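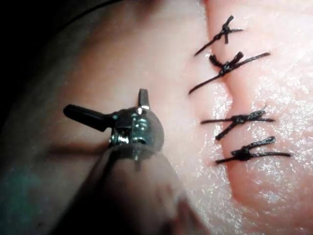
Search this journal Go

Wednesday, late. Arm 3 finally back within limits. Spent the morning on wrist pitch, which had been lagging the command on slow moves since Preben swapped the drive cable. Backlash at the jaw came out at 19 counts; Derncombe's sheet allows 10. Backed the tensioner off, seated the cable on the idler again, brought the tension up in small steps and cycled the joint 133 times before measuring. Second reading 10, so on the line. I would like it lower but left it alone.

Ran homing from cold. Yaw hit its stop early on the first try and was fine after that. Logged it anyway — Teresa wants every homing fault written down, including the ones that clear.

After lunch, checks over the suture pad with the wrist camera on. The joint is where I look first: jaw pivot, screw heads, then the spring at the side of the wrist housing.
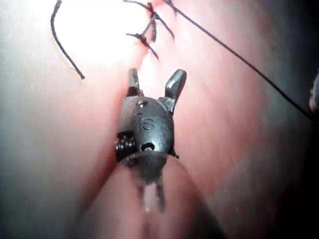
Grip force still needs doing. The Dakell gauge is out with Domingo and the spare reads low, so any number I took today would be worthless. Asked him to bring it back by morning.

Changed the camera gain down one step because of glare off the pad. Saved as a separate profile, old one untouched. Wendelin's startup script still loads the old one by default, must tell him.

To do: grip force, yaw stop, order idler screws from Gunnlaugsson. Grease on the carriage can wait until June.

Recent entries
Idler wear, arm 3
Cable swap notes (Preben)
Fumton controller, fan replaced
Camera mount, new bracket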